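January 20, 2023

I have been making soap at home for two winters now and I still get a silly thrill every time I cut a batch. I mean it! You pour something that looks like vanilla pudding into a mold, you go to bed, and the next day there's a solid thing you can slice. My sister says I talk about it the way other people talk about their dogs.

So, a report on the latest round, which was the plain olive oil one I'd been putting off.

Olive oil soap is slow. Everybody warns you and they're right. My usual recipe has a good bit of coconut oil in it and thickens up while I'm still looking for the spatula, but this one just sat in the pot, yellow and runny, and I stood over it with the stick blender going in short bursts (long ones heat up the motor, and mine has already started to smell a little) until the blender finally left a trail across the top. That took 20 minutes. I had a podcast on and didn't mind.

The recipe came from Ratree Rattanakul, who taught the weekend class I took in June at Siriwan, the little craft store next to the dry cleaner. Her handout is one page, typed, with everything in grams, and I've spilled so much on my copy that I had to trace over some of the numbers in pen. It calls for 1,000 grams of oil, which fills my loaf mold almost to the top. She's very firm about running every recipe through a lye calculator again, even hers, even if you made the same one last week. I do it every time. I've caught myself with a typo once and that was plenty.

I did change one thing. She leaves this soap unscented, and I'd bought a small bottle of lavender from Grondora that I was dying to open, so half the batch got lavender and the other half stayed plain. Stirring scent into half a batch when you have one mold is a bit of a circus. I poured the plain half first, stuck a piece of cardboard down the middle, poured the rest, and pulled the cardboard out very, very slowly. There's a wobbly line where they meet and I love it.

Then the waiting! I left it in the mold three days before I tried to cut it, and it was still soft at the corners, so I gave it one more. My first year I would have gone in with a knife on day one and ended up with something like cream cheese. The cutter I use now is a single wire on a wooden base, and the sound it makes going through is so satisfying that I'd make soap for that alone. The end pieces go in the shower dish as testers. The rest go on the rack in the hall closet, standing on edge with a finger's width between them, and I turn them when I remember. 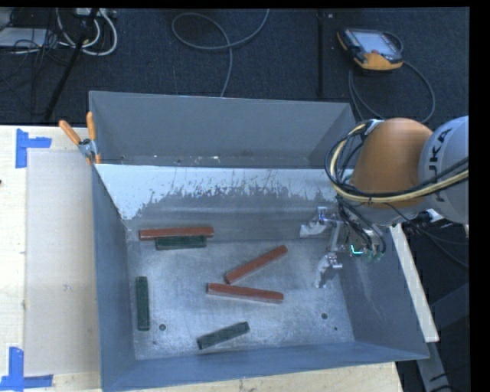
How long does olive oil soap need to cure?

Four to six weeks will get you a bar you can use, but most people who make it wait a lot longer, and mine will stay on the rack for 12 weeks at least. The extra time gives you a harder bar that lasts better in the shower and feels less slimy when it's wet.

The slime is real, by the way. If you've only used store soap it can be a surprise, that stretchy, almost egg-white lather. Some people can't stand it. I think it's kind of wonderful on winter hands, and mine have been a mess since the heat came on. A dish with good drainage helps a lot, and so does letting the bar dry out all the way between showers.

Next up I want to try a salt bar, which everyone tells me has to be cut within hours or it'll crumble on you. That sounds stressful and I can't wait. I've got the coconut oil and a big bag of fine sea salt already, and I'm borrowing a mold with separate cavities so I can skip the cutting completely if I lose my nerve. If you've made one, please tell me how much salt you used, and whether you'd bother with scent in it at all.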